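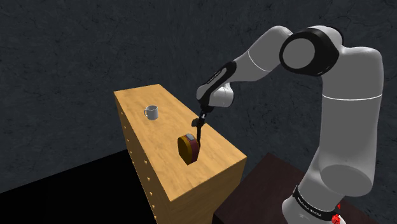

Furniture & Interiors, wk 8 - solid wood and movement

Wood moves ACROSS the grain, hardly at all along it. Most of today is this.

Tall cabinets: wide side panels swell in August, shrink once heating goes on. Glue a panel tight on all four edges and it splits. Frame and panel = panel floats in a groove, no glue (one dab at center ok).

Worked ex: side 900 high, panel cut at 50 percent humidity. Dry house nearer 40. Which way does the gap open? Sketch it.

Doors: leave more clearence on the latch side. Hinges dont forgive.

Finish both faces, inside too, or it cups.

Reading: Sobczak handout, section on joints. Bring offcuts, pref. quartersawn and flatsawn.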